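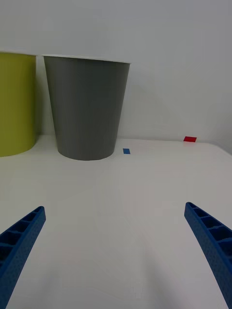 ## Setting up a two-bin sort on a white table

This procedure covers sorting small plastic bottles by color into two open bins. It assumes a matte white surface against a plain wall. Allow 13 minutes for the first setup.

### Bins

Use two tapered round bins of similar height, one gray and one yellow-green. Tapered bins have a smaller footprint at the base than at the rim, so measure at the rim when you plan the spacing.

1. Wipe the tabletop and let it dry.
2. Stand both bins at the back, near the wall.
3. Leave a narrow gap between the rims. If the rims touch, moving one bin shifts the other.
4. Turn each bin until it sits flat. A base that rocks should be swapped out.

### Position markers

Mark the bottle positions with short strips of colored tape. Press each strip down from the center outward and fold one end under for removal. Replace strips when the corners lift. Gerardo Fontana's setup sheet calls for a fresh set after 51 runs, a reasonable limit on a matte finish.

### Bottles

Tighten every cap before starting. Stand bottles upright with the label facing front. Place the first one clear of the bins so it can be lifted straight up without touching a rim. 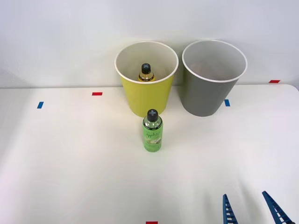
**Should the bottles stand upright inside the bin?**

Upright is preferred for the first few, but a bottle that tips over in the bin still counts as sorted, provided the cap is closed.

### Reset

Empty the bins by hand. Do not tip them out, as full bottles dent the rims. Return each bottle to its strip and check the gap between the bins before the next run. Log the run number and any leaks.

Revised Thursday, April 10, 2025. Corrections to Eckhard Haberkorn.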